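About Stuma

Teaching two-armed robots everyday work, one demonstration at a time
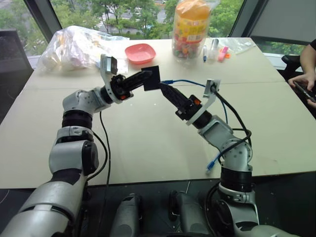
A two-arm station at our Dallell workroom, with both grippers on a small black card.

Who We Are

Stuma is an independent company that records, checks and supplies demonstrations of manual tasks performed by robots under human guidance. Our clients are research laboratories, equipment makers and schools that wish to train a robot by showing it what to do. We do not build arms or sell control software. Our work is the teaching itself: planning a task, guiding the robot through it many times, reviewing each attempt, and delivering a set of recordings that a client can rely on.

The company was founded by Gilang Tuhumury and Mawar Nasution, who met while working on hand-over tasks between two robot arms. Both had found that the quality of the demonstrations mattered a great deal to the finished result, and that few people were employed to do that part of the job as a profession. Stuma began in a single room in Dallell with one pair of arms and a borrowed table. The company now runs four teaching stations in the same building.

What We Do

Our services fall under two methods.

In the first, an operator guides the robot by hand. The arms are set to move freely, and the operator holds them near the wrist and leads them along the path the task requires. This method is suited to slow work and to short paths. It is also the method we use when a client's staff are learning for the first time, as most people understand it within a few minutes.

In the second, an operator directs the robot by remote control. The operator moves a pair of handheld controls or a smaller set of matching arms, and the robot on the table follows. Most of our two-arm work is done this way. It keeps the operator's hands out of the recording and allows both arms to act at the same moment – a condition that passing, folding and holding tasks all require.

For every demonstration we record the position of the arms, the opening of the grippers, and the views from the cameras on the wrists and above the table. The recordings are stored together and share one clock, so that a movement can be matched to what the cameras saw at that instant.

Two-Arm Tasks

Much of our present work concerns objects that must be held by two grippers at once. Small flat items are among the most difficult. A card offers very little edge to grip, it turns easily, and each gripper can hide it from the other's camera. The operator must bring both tips to the card at a suitable angle, hold it without bending it, and decide which side lets go.

Our Card Passing set, prepared under the project name Umix, contains 1604 recorded attempts. Of these, 1451 were accepted after review. The remaining attempts are kept in a separate folder and are available to clients on request, with a note on each stating why it was set aside. Dropped cards, late releases and poor camera views account for most of them. Several clients have asked for these recordings in order to study recovery and failure, and we encourage the practice.

Tasks are taught on ordinary tabletops with ordinary things left on them. Jars, bowls, pens and bags may share the table with the object being handled. A robot taught only on a clear surface will often do poorly elsewhere, and for this reason the arrangement of nearby objects is changed between sessions according to a written plan.

How a Project Proceeds

A project begins with a meeting in which the client describes the task in plain words. Our staff then prepare a task sheet. The sheet gives the starting position of the arms, the objects to be used, the condition that counts as completion, and the variations to be covered. Work does not start until the client has signed the sheet.

The lead operator next performs 10 trial demonstrations. These are sent to the client in full, including any that went poorly. Changes are common at this stage. A client may ask for a slower approach, a different grip, or a longer pause before release. Once the trials have been approved, recording sessions are scheduled and shared among at least two operators, so that the finished set does not carry the habits of one person alone.

Each attempt is reviewed by a member of staff who did not record it. The reviewer watches the full recording at normal speed, checks the arm data for gaps, and marks the attempt as accepted, set aside or uncertain. Uncertain attempts are settled by Ms. Nasution, who has charge of review.

Our Operators

Operators are the center of the company. They come to us from many kinds of employment, among them sewing, dental laboratory work, watch repair and stage lighting. No degree in engineering is required. We look for patience, steady attention and a willingness to repeat a movement until it is clear enough for a machine to learn from.

New operators complete a training course before they record for a client. They begin with hand guiding on one arm, continue to remote control of one arm, and proceed to two arms only when their instructor is satisfied. Placing a block in a bowl is the usual first exercise. Passing a card is the last, and many trainees return to it several times before they pass.

Sessions are limited in length and separated by rest periods. Remote control is tiring for the eyes and shoulders, and tired operators produce hesitant movements that a robot will copy faithfully. Any operator may end a session early without giving a reason.

Work with Schools

Each April, Stuma opens its workroom to students from secondary schools and technical colleges. Visitors guide an arm by hand, try the remote controls under supervision, and see their own demonstrations played back. The visit is free of charge. Teachers receive a short course booklet, titled Lumenta, which covers basic terms, table safety and three classroom activities that need no robot.

We also accept a small number of student placements. Placement students assist with setup and labeling, attend the weekly review meeting, and complete one task sheet of their own under the guidance of Mr. Tuhumury.

Safety and Privacy

All stations have a stop control within reach of the operator and a second one at the side of the table. Arm speed is limited during recording. Staff who sit near a station are told before the arms are switched on, and are asked to keep their hands away from the working area while a session is under way.

Our cameras are pointed at the work, but people and parts of the room do at times come into view. Everyone who enters the workroom is informed of this in writing. Recordings are checked for faces, screens and personal papers before delivery, and material of that kind is removed or obscured. Clients may use the recordings for the purposes named in their agreement and for no others.

Our Principles

We report the number of attempts made as well as the number accepted. We describe how each set was recorded, by which method, and with which variations. We do not alter the speed of a recording or join parts of separate attempts together. When an error is found after delivery, we write to every client who holds the set – including those whose work is finished – and supply a corrected copy without charge.

These principles were adopted by the founders when the company was formed and are attached to every agreement we sign.

Visiting and Contact

The workroom is in the Stuma building in Dallell, on the ground floor. Visits are by appointment. Prospective clients are invited to bring the objects they wish the robot to handle, in the condition in which they are normally used, and to allow a full morning for the first meeting.

Inquiries about new projects should be addressed to Gilang Tuhumury. Inquiries about operator training, review procedures and school visits should be addressed to Mawar Nasution.

Page last revised Jul 21, 2022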